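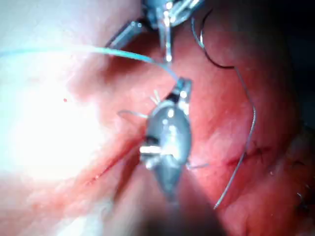

Tying off a suture with two instruments

Most guides to this knot make it sound like a matter of wrist speed. I don't buy it. After plenty of bench practice on the Bonby pad, I think nearly all slipped knots come from a bad tail length or a lazy second throw, and neither of those gets better by going faster.

What you need

Two needle drivers or graspers, a practice pad and a length of smooth thread. The Kiani practice kit sells a "training thread" at a higher price. I tried it and couldn't feel any difference.

Steps

1. Pull the thread through until the tail is short enough to see whole. The Drindby handout says to leave plenty. Plenty is how you end up fishing for the end under a loop.

2. Hold the long side with one instrument, a little way back from the tissue. Grip the thread, never the needle tip.

3. Lay the other instrument against the thread and wrap twice. Keep the jaws closed while you wrap. Open jaws catch the loop, and then you start over.

4. Reach for the tail with the wrapped instrument. If you have to stretch for it, your loop will slide off. Move both hands toward the tail together.

5. Pull the ends in opposite directions, flat to the surface. Stop when the edges meet. Blanched tissue means you've gone too far.

6. Wrap once the other way, grab the tail again and pull flat. Repeat once more in the first direction.

7. Trim, leaving a small tail on each side.

About those extra throws

The Brekier method calls for 6 throws on everything. On my pad the last few added bulk and I couldn't see that they added hold. Follow whatever your own instructor wants for the material you're using.

Also be suspicious of any course promising a perfect knot in 90 seconds. I logged 287 practice knots before I stopped checking every one with a tug, and I still check the first few of a session.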